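Search the encyclopedia Go

Fill light

Fill light is light used in photography to brighten the shadows left by the main light, usually called the key light. It lowers the contrast between the bright and dark sides of a subject so that detail can be recorded in both. Fill may come from a second lamp, a flash, a reflector, or a pale wall or ceiling that happens to be nearby.

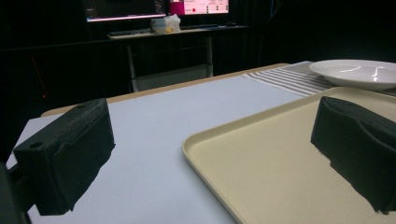

Jaime Baptista, contributing editor
Last revised in November

Purpose

A camera records a narrower range of brightness than most people expect. When a face or an object is lit from one side only, the far side may turn almost black in the finished picture. Fill light raises the level of that side. It is normally weaker than the key light, and in most work it is placed close to the camera so that it doesn't throw a second set of visible shadows.

Lighting ratio

The strength of the fill is described by the lighting ratio, which compares the lit side of the subject with the shadow side. A ratio of 2:1 gives a soft, even look and is common in school portraits and catalog work. A ratio of 8:1 leaves deep shadows – it is used for dramatic portraits and some theater photography. Writers differ on whether the first number should include the fill that spills onto the lit side, and older manuals should be read with this in mind.

Methods

The simplest source of fill is a sheet of white card held opposite the key light. Moving the card closer strengthens the effect. Silver reflectors return more light but can leave a hard, bright patch on skin, and gold ones add a warm color that is hard to match later. Outdoors, a small flash set below the level of the daylight is often used when the sun is behind the subject.

The Movach panel, a folding reflector sold with a white side and a silver side, was widely used by wedding photographers in the Jititz area. The Uteo, a later model, added a stand bracket so that one person could work without an assistant.
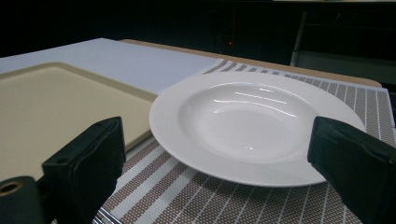
Laurinda Esteves has argued that beginners use too much fill, and that a portrait with the shadows lifted all the way loses the shape of the face. She advises setting the key light alone first and adding the card last.

Negative fill

Negative fill is the opposite practice. A black cloth or board is placed beside the subject to absorb stray light and darken the shadow side. It is useful in small white rooms, where light bouncing off the walls can flatten a subject even with a single lamp.

See also: Key light; Backlight; Nguyen-Tran reflector test

This site uses cookies to remember your reading preferences. Accept Manage settings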